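Secondhand Board Game Swap at Lerkeck Hall: Your Questions

Updated May 27, 2025
20 comments | 179 shares

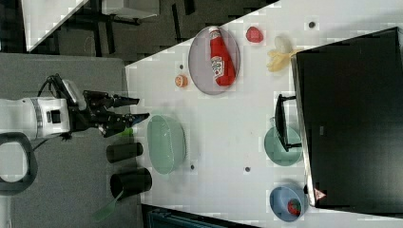

Gifty Bawa wrote in after the spring swap that she'd spent the drive home wondering if she could have brought her jigsaws too, and could we please put the rules somewhere people can find them before they load the car. Fair point, Gifty! So these are the questions we get most, with yours first.

Can I bring jigsaw puzzles?

Yes, please do! Puzzles go on their own tables near the kitchen door. If you know a piece is missing, write it on the lid. Plenty of people will still take a puzzle of 2,000 pieces with one gap in the sky, they just like to know going in.

How does the swap work?

You get one token for each game you hand in, and each token gets you one game off the tables. Big heavy boxes (the kind with bags and bags of little parts) earn two tokens and cost two tokens. Card games in small tins go in the penny box by the stage, and you can dip into that as often as you like.

Do I have to bring something to come in?

Not at all. Entry is $2 at the door and kids get in free. Without tokens you can still play anything in the open play corner all afternoon, and that's where a lot of us end up anyway.

What shape does a game need to be in?

Playable. Worn corners are fine, a split box held together with tape is fine, and somebody's old scores on the pad are half the fun of a used game. We can't take anything moldy or smelling strongly of smoke. If the rulebook has gone missing, see if you can print one out and tuck it inside.

A piece is missing from my game. Is it hopeless?

Far from it! We keep a spares drawer with pawns, dice, sand timers and an amazing number of tiny wooden sheep. Iara Ocampo runs it and loves a challenge, so bring the game along and ask. She once rebuilt a whole set of Gbeho out of buttons and it plays beautifully.

Can I hold a game for a friend?

Sorry, no holds. Once it's on the table it's open to whoever gets there first.

What happens to leftovers?

You can take your own games home if they haven't gone by closing. Everything else goes to the Hivbridge after-school club, who go through games at a terrific rate and are always glad of more.

Do unused tokens expire?

They don't. Keep them in a drawer and bring them back in September.

Is there somewhere to park?

The lot behind the hall fills up early, so try Trodeck Lane, and bring a bag with handles for the walk back.

Related
Sleeving cards without losing your mind
Five good games for two players
How to dry out a damp rulebook
Open play corner: what's on the shelf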